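Mesa redonda Kastcombe: avaliação após um período de utilização em sala de trabalho

Secção de Equipamento e Mobiliário
19 de janeiro de 2018

A presente avaliação incide sobre a mesa redonda Kastcombe, de tampo em madeira com acabamento cor de mel, adquirida em setembro para a sala de trabalhos manuais do nosso centro de formação. O artigo foi pago pelo preço de tabela, sem qualquer desconto ou contrapartida do fabricante ou do distribuidor. O modelo em causa tem 80 centímetros de diâmetro e custou 468 euros, a que acresceu o transporte.

A sala recebe turmas pequenas e atividades de bancada: dobragem e enrolamento de tecidos, arrumação de estojos, preparação de materiais para as sessões seguintes. Pretendia-se uma mesa de apoio individual, estável e de fácil limpeza, que pudesse ser utilizada por uma pessoa sentada e deslocada sem esforço ao final do dia. Foram ponderadas duas alternativas. A mesa retangular da Borner foi excluída por ocupar demasiado espaço de passagem; a mesa rebatível da Skalent, mais económica, apresentava uma folga na articulação que se considerou incompatível com o uso diário.

Entrega e montagem

O tampo e a base foram entregues em volumes separados, ambos em bom estado. A montagem exige 2 pessoas na fase de fixação da base, pormenor omisso nas instruções. Os parafusos vêm identificados por letras e a chave sextavada fornecida serve para todos eles. A versão portuguesa do folheto contém erros de tradução, entre os quais a indicação de apertar «a perna contrária», que obrigou a consultar a versão inglesa. Na segunda semana foi necessário reapertar as ligações. Desde então não se registou qualquer folga.

O tampo

O acabamento é o ponto forte do artigo. A cor, quente e tendente para o laranja, é mais viva do que a amostra do catálogo fazia supor, e convém que o comprador disso tenha conhecimento se pretender conjugar a mesa com pavimentos frios. Na nossa sala, cujo chão imita réguas de madeira em tom cinzento-acastanhado, o contraste é acentuado. Houve quem o considerasse excessivo. Do ponto de vista funcional, porém, apresenta uma vantagem: os objetos escuros e os objetos brancos distinguem-se bem sobre o tampo, o que facilita a arrumação de peças pequenas. 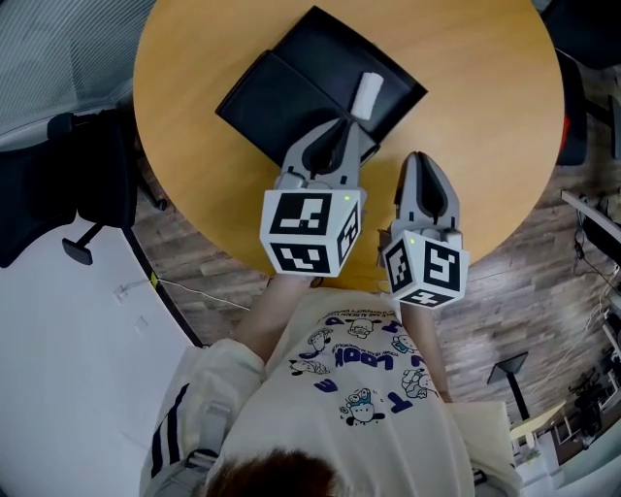
A forma redonda merece uma apreciação mais reservada. Para uma só pessoa sentada, a área útil ao alcance dos antebraços é suficiente, e um estojo raso ou uma bandeja de formato semelhante cabe com espaço em redor. Quando se juntam dois utilizadores, os tabuleiros retangulares começam a disputar o centro e os cantos ficam próximos da borda. Quem trabalhe sobretudo com folhas grandes ou pastas abertas deverá optar pelo diâmetro superior, disponível na mesma gama.

O contacto com os braços é confortável. A aresta não marca a pele nem prende as mangas, mesmo as de casacos mais grossos, e a superfície não se revelou fria nos meses de inverno. Nota-se, em contrapartida, que os objetos lisos deslizam com facilidade. Os estojos de base rígida rodam quando se lhes toca de lado. A colocação de uma base antiderrapante fina resolveu a questão, mas o fabricante poderia incluir esse acessório.

Limpeza e desgaste

A limpeza diária faz-se com pano húmido e sabão neutro. O verniz resistiu bem a marcas de lápis e a resíduos de fita adesiva, removidos sem produto específico. Uma chávena pousada sem base durante uma tarde deixou um anel esbranquiçado, que se atenuou com cera mas continua percetível sob luz rasante. As impressões digitais são pouco visíveis. Não se detetaram lascas nem empenos, embora o período de observação seja curto para conclusões definitivas quanto a este último aspeto.

Utilização com cadeiras

A mesa foi utilizada com as cadeiras de escritório já existentes na sala, com rodízios e apoios de braços. Na regulação mais alta, os apoios batem na orla do tampo e impedem a aproximação completa; na regulação intermédia, o problema desaparece. Recomenda-se que esta verificação seja feita antes da compra, visto que a altura da mesa é fixa.

Assistência

Em outubro foi solicitado ao distribuidor, a Phromma, um conjunto de feltros de substituição. O pedido foi atendido sem custos, ainda que com demora e após uma segunda mensagem — a primeira terá sido encaminhada para um serviço errado. A garantia cobre defeitos de fabrico e exclui expressamente o desgaste do verniz.

Apreciação final

O artigo cumpre a função para que foi adquirido. São de assinalar favoravelmente a estabilidade, a qualidade do acabamento e o conforto do trabalho sentado. Merecem reparo o folheto de montagem, a sensibilidade do verniz a recipientes quentes e a tendência dos objetos lisos para deslizarem. O preço é elevado para um diâmetro de 80 centímetros, e o modelo superior, que ronda valores bem diferentes na tabela do distribuidor, não foi por nós ensaiado.

Recomenda-se a aquisição para postos individuais e para tarefas com peças de dimensão reduzida. Para trabalho em grupo, a recomendação fica condicionada à escolha do diâmetro maior. As entidades que pretendam consultar a ficha de aquisição podem solicitá-la à Secção de Equipamento e Mobiliário, nos dias úteis, durante o horário de expediente.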